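Wed 25 January — Lendari, hit testing, Sarndale chapter

Carried on from the open issue on missed taps in the hidden-object scenes. Build is the overnight one from main, no local changes except the tap logger. Tablet only. Phone left for later.

**Problem as reported**

Players tap squarely on a listed item and get the miss sound. Enough misses in a row trigger the penalty (cursor locks, screen dims), so a false miss costs more than a retry. Reports cluster in the Sarndale greenhouse and the pawnshop. Brindosside QA could reproduce it in the greenhouse but not on demand.

**Setup**

Scripted tapper in Cuautle, replaying a fixed seed. 2,000 taps per scene, all aimed inside the authored outline of an item that is on the list and not yet found. Each found item is put back straight away so the pool stays constant. Any miss logged under these conditions is a false miss by definition.

Penalty timer disabled for the run. Hint button disabled too, as the sparkle effect swallows input while it plays (known, separate ticket).

**Results, first pass**

- Library: no false misses.
- Pawnshop: 6 false misses, all on the thimble.
- Greenhouse: 44 false misses, spread over the watering can, the trowel and the moth.

The thimble is plain. Its outline was traced on the old background before the shelf was repainted, and the polygon is now offset down and to the left. The tapper aims at the outline and the game tests against the sprite alpha, so the strip where the two disagree gives a miss. Fix is to retrace. Assigned to myself.

The greenhouse is a different fault. Outlines there match the art. Overlaid the logged taps on the scene and every failure falls where a foreground foliage layer crosses an item. The foliage layer is flagged as decoration and should be transparent to input. It is, until the sway animation starts. The animation component creates a new node at runtime and that node comes up with the default flags, i.e. blocking.

This also accounts for QA not getting it on demand. Sway starts on a random delay after scene load. Tap fast and you are finished before the leaves move.
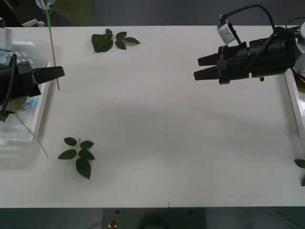
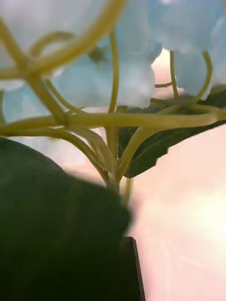
First, pale green rose stem and clear container; second, pale blue petals from below and behind.

**Second pass**

Patched the animation component to copy the input flags from the parent node before it is attached. One-line change plus a null check for scenes where the parent has been pooled.

Reran the greenhouse with the same seed. False misses down to two, both on the moth. Neither is under foliage. Logged positions sit on the antennae, where the alpha falls below the threshold. The art is legitimately thin there. Options:

1. Lower the alpha threshold globally. Rejected; it would make the drop shadows clickable across the whole game.
2. Per-item padding. The field already exists in the scene file and nothing reads it.
3. Ask art for a fatter moth.

Going with the second. Wired the padding field into the hit test and set it for the moth only. Third run is clean.

Padding must not be applied where two listed items overlap, or the one higher in the draw order will take taps meant for its neighbour. Added a warning in the Cuautle scene validator. The validator now complains about a scene in the bonus chapter that nobody has touched since August; the umbrella and the walking stick share a boundary. Left as is, padding there is zero anyway.

**Regression check**

Loaded saves from the previous public build. Found-item state is stored by item ID, not by node, so the flag change does not touch it. Scene resumed mid-list in the library and the greenhouse without trouble. Did not try a save made during a penalty.

Frame time: no measurable change on the tablet. The sway nodes were always drawn; only their flags differ.

**Puzzle side note**

While in the greenhouse I opened the tile-rotation puzzle on the back door. The skip button becomes available after 40 seconds on Casual and the timer keeps running with the pause menu open. Pausing and waiting therefore earns the skip. Probably harmless on Casual. On Advanced it undercuts the setting. Logged as low priority.

The reset button on the same puzzle restores the tiles but leaves the colour of the lamp above them from the previous attempt. Cosmetic, but the lamp colour is the clue for the second stage, so a player who resets could read the wrong answer from it. Raised that one to medium.

**Review**

Ximena Espinoza looked over the component patch. Her comment: the sway component isn't the only one that spawns nodes this way — rain, candle flicker and the dust motes go through the same helper, and the copy belongs in the helper. Agreed. Moved it. Have not rerun anything since the move.

**To do**

- Rerun all three scenes with the helper change, same seed, then a fresh seed.
- Retrace the thimble.
- Candle flicker in the crypt scene: check whether it has been eating taps on the signet ring. There is an old ticket that was closed as "cannot reproduce".
- Save made during a penalty, then load.
- Phone build.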